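Retail Floristry, Unit 8: Wrapping and Tying the Flat-Backed Bouquet
Course handout, revised 31 May 2018
Instructor: Shagufta Bajwa

Read before the practical. Bring your own scissors and a floral knife.

1. Stems
Strip all foliage below the binding point. Lay the tallest stems first, flat on the bench, and build toward yourself with shorter ones. All stems cross at the binding point at the same angle. Tape once, firmly, then trim the ends level.

2. Color grouping
Students tend to scatter the second color evenly. For this unit, keep the colors in blocks: one color on one side, the wider block through the center and across to the other. Greenery fills the gaps and should reach down to the rim of the paper.

3. Paper
Use the Kokon sheets from the drawer. Fold the sheet off-center so that two points show at the top. Gather at the waist with one hand and let the paper open again below it. Sharp creases are acceptable in this style – do not try to smooth them out, as the sheet tears at the second handling. The lower part is folded under on both sides and closes to a point.

4. Ribbon
Cut the ribbon in one piece. Pass it around the waist over the paper, never under it. Tension should hold the gather without crushing the stems. Printed ribbon is placed with the print near the middle of the front.

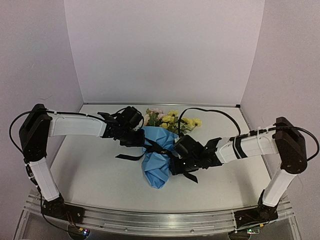 Tails are left long and cut at an angle with one stroke. A second cut nearly always frays the edge. If one tail hangs shorter, shift the whole ribbon before tightening further.

5. Assessment
Daniyal Farooqui marks the practical out of 63. Paper and ribbon together carry more weight than the flowers. Work left on the bench after 1530 is not marked. Costing sheets (Illby price list, not Zivar) are handed in separately.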